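Families wanted for the Hinbridge Pocket Money Project

I'm looking for families who'd be happy to tell me how pocket money works in their house. Or doesn't work, or stopped working in June when the purse ran dry and never got going again (that was us).

I write a family newsletter from Hinbridge, and this all began with a short piece I did on saving jars. I expected three replies, one of them from my mum. The newsletter goes out to 2,373 households these days and my inbox was full by teatime! Some of you pay weekly, some pay by the job, one family pays in half-hours of staying up late. I read out the best ones at the dinner table and my eldest asked for a rise.

So I'd like to do it properly this time, with the same families over a stretch of weeks, and then write it all up as a free guide. 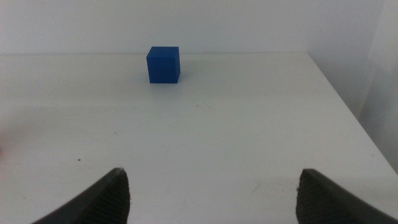
The project runs for 9 weeks. Once a week you'd fill in a very short diary: what was paid, what it was spent on, whether there was a row. You can type it or scribble it on the back of an envelope and send me a snap, I don't mind. There's also a phone chat with me at the start and another at the end, half an hour or so each, and I'm happy to do those in the evening once the little ones are down.

I'd love to hear from you if:
You have at least one child between four and fifteen living with you for some or all of the week
You give pocket money now, or want to start
You can manage one diary entry a week (a late one is fine, I'll send a nudge)

You don't need to be good at this. Families who've tried five systems and dropped the lot are very welcome, and so are grandparents and foster carers. If your children split their time between two homes, please do get in touch – I had so many questions about that last time and not nearly enough to say.

Older children can keep a diary of their own if they fancy it. I'd want their say-so as well as yours, and they can stop whenever they like.
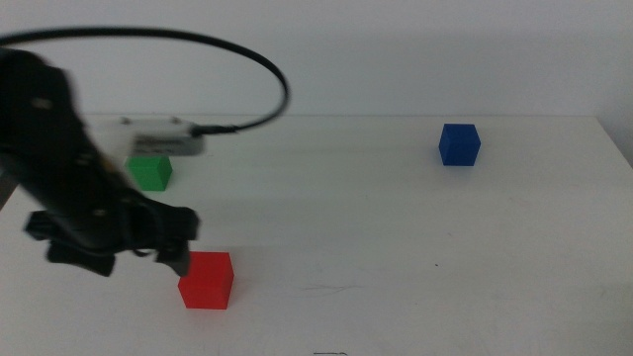
Do we get paid for taking part?
Each family gets a £40 shopping voucher once the last diary is in, and if you have to drop out halfway I'll send you half.

I won't use your names or your children's names, or anything that would let the neighbours guess. You'll see any bit I want to quote before it goes in, and you can cross it out. I'm not selling anything and I won't pass your details on to anyone who is.

I'm also after one helper, paid by the hour, to type up the paper diaries and send the nudges. It's a few hours a week from home, at times that suit you, and you'd need to be patient with bad handwriting – mine included. If that sounds like you, put "helper" at the top of your email and tell me a little about yourself.

To join as a family, just reply to any newsletter, or use the contact form on this site, with your children's ages and a line or two on what you do about pocket money now. I'll write back to everyone, though it might take me a few days.

Posted Wednesday, September 10, 2025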